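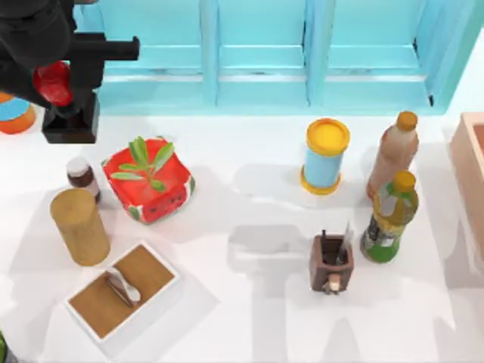 # Learning to bake bread in a cold kitchen

Jul 7, 2019

When I moved to Voyle, I brought two suitcases and a jar of sourdough starter. The jar traveled inside a wool sock and it arrived well. The bread I made with it in the first month was not so good. It was flat and heavy, and my neighbor Emiliano Cárdenas asked me, very politely, if it was a kind of cake.

I was sure the flour was guilty. In my country I used the flour from one small mill, and in Voyle I had only what the supermarket sells. So I took the bus to Drondness, where there is a shop with many flours, and I came home with two big bags. The next loaf was also flat.

It took me until November to understand the temperature. My kitchen is on the north side of the building and the window does not close well. I was following a recipe that says to leave the dough for four hours, and I obeyed the clock like a good student. The dough was still sleeping when I put it in the oven.

## What I do now

I stopped looking at the clock so much. I put the dough in a straight glass container and I mark the level with a rubber band. When it has grown by half, I shape it. In winter this can take the whole day, and in July it is ready before lunch.

I also feed the starter the night before with warmer water, and I keep it in the oven with only the light on. Please write a note on the oven door if you do this. I lost one starter when I heated the oven for a pizza, and the smell stayed in the curtains for a week.

For the salt, I add it after the first rest, with wet hands. Some people say it makes no difference. I tried both ways and I prefer mine, but maybe it is only habit.

## The rye question

Édgar Bermúdez wrote to me after my last post and asked if he can use only rye. You can, but it is a different bread. It does not stretch, it is more like clay, and it needs a tin. I bake it in the evening and I don't cut it until the next day — this is the most difficult part for my family.

My favorite at the moment is a mix, mostly wheat with a small part of rye and a spoon of honey. The crust becomes dark quickly because of the honey, so I cover it with foil for the last minutes.

Next I want to try the flat bread with seeds that they sell at the market in Traritz. The woman there told me that she uses old bread, soaked in water, inside the new dough. I have a bag of dry ends in the freezer, so I can begin this weekend.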